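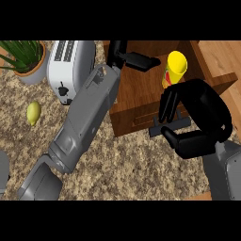
How a Washing Machine Gets the Water Out

A washing machine has two jobs. It moves clothes through soapy water, and then it takes most of that water away. This page covers the second job. It explains the drain, the spin, and what a repair technician checks when clothes come out dripping.

Parts you need to know

The drum is the metal bucket that holds the clothes. Its wall has many small holes in it.

The tub is a larger bucket around the drum. The tub has no small holes. It holds the water.

The pump sits near the bottom of the machine. It pushes water out through a hose.

The motor turns the drum. In some machines it is joined to the drum by a rubber belt. In others it is fixed straight to the back of the drum.

The control board is a flat panel with electronic parts on it. It tells the pump and the motor when to start and stop.

Step 1: Draining

When washing ends, the control board switches on the pump. Inside the pump is a small wheel with blades, called an impeller. The impeller spins and throws water toward the outlet. The water travels up the drain hose and into a pipe in the wall.

A sensor measures how much water is left in the tub. It does this by measuring air pressure in a thin tube. A full tub squeezes the air in the tube. As the water level falls, the air is squeezed less. The board reads the change and knows the tub is nearly empty.

Step 2: Spinning

Next the drum speeds up. Suppose the drum is turning 265 times each minute. A sock inside it is moving fast, and a moving object keeps going in a straight line unless something pushes on it. The drum wall pushes on the sock, so the sock travels in a circle.

Where there is a hole, the wall cannot push on the water. The water goes out through the hole and lands in the tub. The pump then sends it away. Most machines go on to spin much faster than this, and the faster the drum turns, the more water leaves the cloth.

Step 3: Staying balanced

If all the heavy towels sit on one side, the drum pulls hard toward that side on every turn. The machine shakes. Springs and dampers hold the tub and soak up some of the shaking. A damper works like a bicycle pump with the end partly blocked: it moves, but slowly.

The board can tell when the load is uneven. It slows the drum, rolls the clothes around, and tries again.

When it goes wrong

Ieva Paju repairs washing machines in Trornlow. When clothes come out too wet, she checks the pump filter first. Coins, buttons and hair ties collect there and stop the impeller. She once took 29 hair ties out of a single filter.

After that she looks for a bend in the drain hose, then tests the pump, then the belt. A worn belt slips, and the drum cannot reach full speed.

Try it with an adult

You need a salad spinner, a washcloth and a kitchen scale.

Wet the washcloth and weigh it. Spin it for 17 seconds and weigh it again. One washcloth weighed 207 grams before spinning. Write down your own two numbers and subtract the smaller from the larger. The answer is the weight of the water that came out.

Safety

Never open the back of a washing machine or reach under it. Never climb inside the drum. Leave the filter to an adult, who should unplug the machine before opening it.

Words to remember

Impeller: a wheel with blades that moves water.
Damper: a part that slows down shaking.
Sensor: a part that measures something and reports it.

Text by Nghĩa Kiều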